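## 4. Data Collection and Grasp Labeling

### 4.1 Workcell

All real-robot trials were run in a single workcell at our Vestbridge lab. One arm with a finger gripper works over an open-topped bin with sloped walls, and the bin sits on a wooden tabletop. We chose blocks over household items because the shape is simple and the difficulty comes almost entirely from where a block lies. A block in the open can be grasped from many directions. A block against a wall or touching another block often leaves only one or two approaches that do not collide.

Each trial uses six blocks, three red and three green. The policy is given a target color and has to pick any block of that color. It receives no block poses at test time. 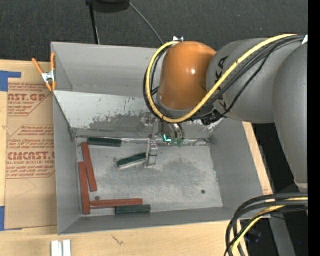
**Figure 3.** The gripper in the bin with three red and three green blocks. Two of the red blocks form an L along the left and bottom of the bin.

Layouts like the one in Figure 3 are what we call *mixed* layouts. The green block in the middle of the floor has free space on most sides, while the green block at the base of the far wall does not. A policy that scores only the top surface of a block tends to rate the two the same. The Jasance baseline does this, and Section 5 shows that most of its failures are wall contacts.

### 4.2 Trials and labels

We recorded 2,178 grasp attempts over 42 sessions. Of these, 700 were held out for testing, split by session so that no layout appears in both sets. An attempt is labeled a success if the block is still between the fingers after the arm has moved to the drop pose. Attempts stopped by the force limit are labeled as failures and also get a *contact* flag, which the Ngcobo loss in Section 3 uses as a second training signal.

Blocks were not reset by hand after each attempt. A failed grasp usually shifts or turns the target, and the next attempt starts from that new layout. This gives us runs of related layouts that differ in the pose of one block - a useful property, as the network sees how a small change in angle affects the outcome. We reset the bin by hand after 40 attempts or when no blocks of the target color were left.

The overhead view loses part of the target when the gripper is low, as the wrist and fingers cover it. We therefore take the input image before the descent starts and use later images only for labeling.
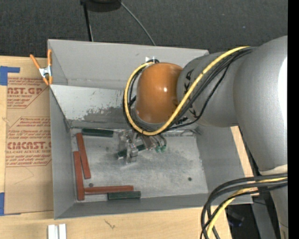
### 4.3 Training Details

The scoring network was trained from the Grallton weights with the first two stages frozen. We used the same learning rate for both loss terms and did not tune the weight between them per color. Color jitter was turned off, as it made the red and green blocks harder to tell apart under uneven light on the bin walls.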